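Jendovden Sports Club > Kit and Laundry > Checklists

Home | Fixtures | Kit Room | Forms | Contact

Shirt inspection and folding checklist, with my comments

Checked by: Nazma Weerasinghe
Date: 20 Nov 2024
Place: folding room, Zarnwood hall

This list is for the blue and white shirts before they go back in the storage boxes. Last season we gave out 259 shirts and 20 came back to me with a complaint, mostly open stitches at the sleeve. I wrote my comments under each point so that the next person can understand what I was looking for.

1. Floor and walking area
Check: carpet clean and dry, no pins, no cables across the path to the door, no shirt left where people step.
Result: OK.
Comment: We fold on the carpet when the shirts are many, so the carpet must be vacuumed the same day. Please take off your shoes. A pin in the carpet is a danger for the foot and also for the player who wears the shirt later.

2. Laying out
Check: shirt flat, front and back not twisted, both sleeves pulled out from under the body.
Result: OK with remark. 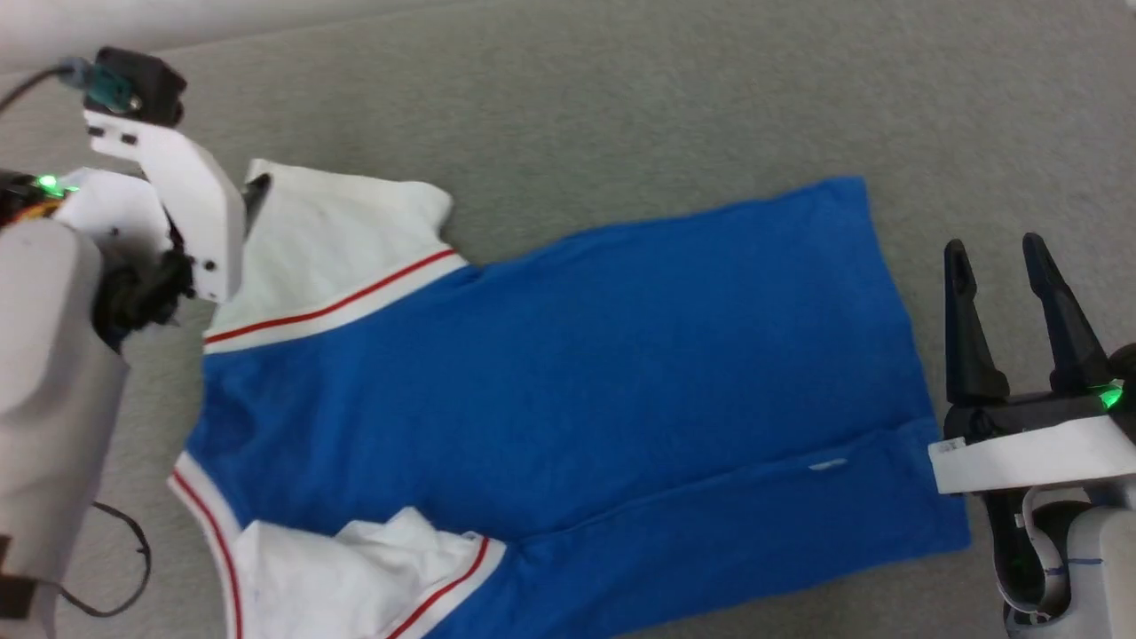

I like to start with the sleeves, as the white fabric shows every stain and the blue one hides them. Open each sleeve fully with the hand before you judge it. If it stays bunched you will miss the inside of the fold, and it is there that the grass marks stay. Wash again at the temperature on the care label and do not use bleach, the red stripe can suffer from it.

3. Trim and collar
Check: red stripe complete on both cuffs and on the collar, no loose thread, no color running into the white.
Result: OK.
Comment: Pull the trim softly between two fingers. A thread longer than a fingernail must be cut with the small scissors, never pulled. The scissors go back in their case immediately, also if you need them again in one minute.

4. Space between shirts
Check: one shirt in work at a time, the others at a distance.
Result: OK.
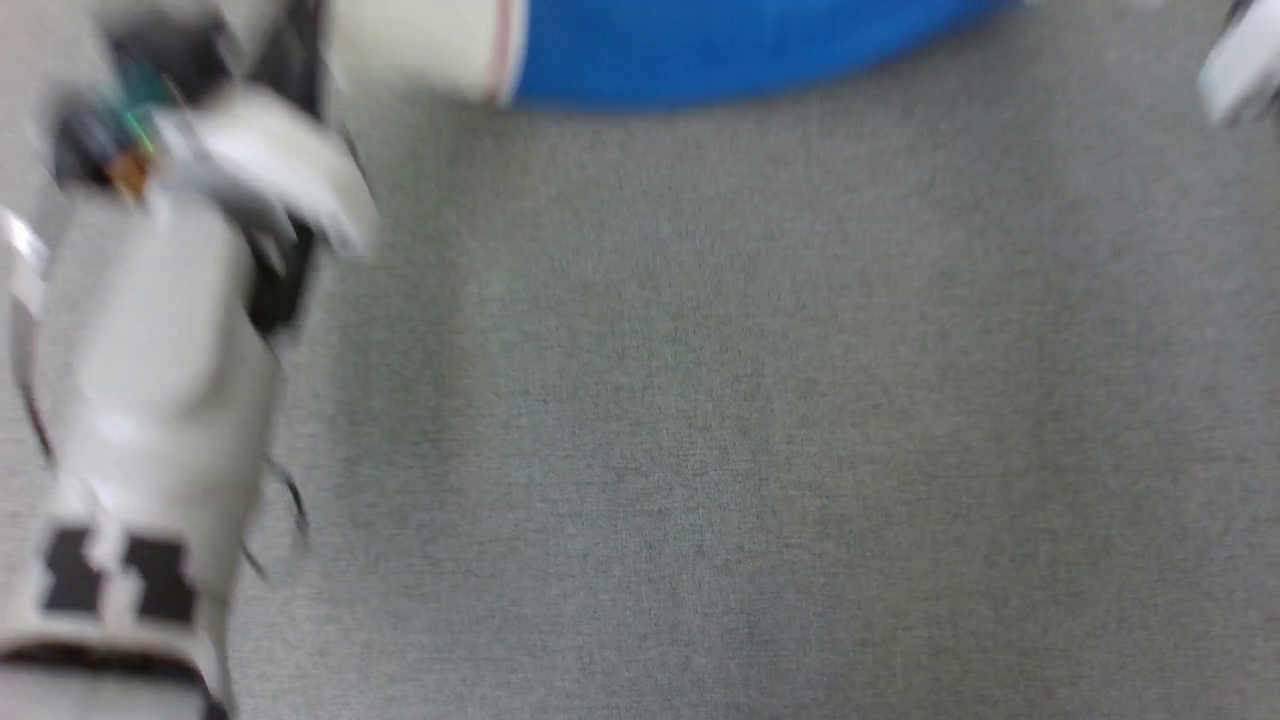 When two shirts touch each other, a sleeve of one is easily folded into the other, and then we search for a shirt that is not lost. It happened to me in April with the Bratu order and I opened 70 folded shirts to find it. Move the next one only after the first is in the box.

5. First fold
Check: sleeve brought inward over the body, no hard crease on the trim, label still reachable.
Result: Remark.
Comment: The sleeve should lie smooth on the blue part. If it makes a bunched triangle, open it and do it again. For people with back pain the fold can be made on the light gray padded surface by the wall, this is allowed. Do not kneel longer than you feel good.

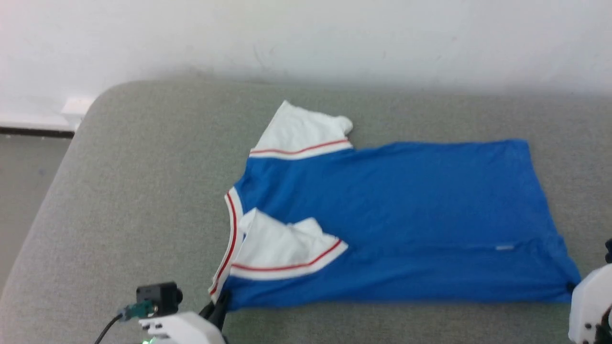
6. Label
Check: the small label is present, sewn on, not scratching.
Result: OK.
Comment: Look at it before the last fold, otherwise you must open everything. A label which hangs by one stitch goes to the Grirkerar repair bag.

7. Final look before boxing
Check: body without wrinkles, hem straight, both sleeves the same.
Result: Not finished, to be continued by Shota Murakami.

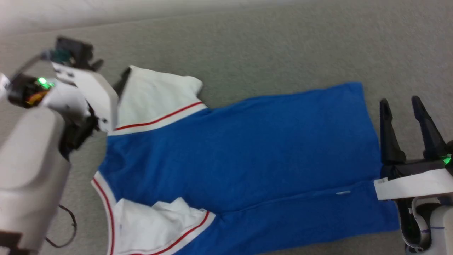 Point 7: blue and white shirt spread on the gray carpet, white part still crumpled.

Boxes must not be filled over the line. Lift with two persons if the box is full.

Comments (3)

Shota Murakami
I finished point 7 and put the box on the lower shelf. One cuff had a loose thread, cut.

kitparent_z
Can we do the inspection before washing also? Some stains are already set when they come to you.

Nazma Weerasinghe
Yes, good idea, I will add a line for it. Please put the stained ones on top of the bag.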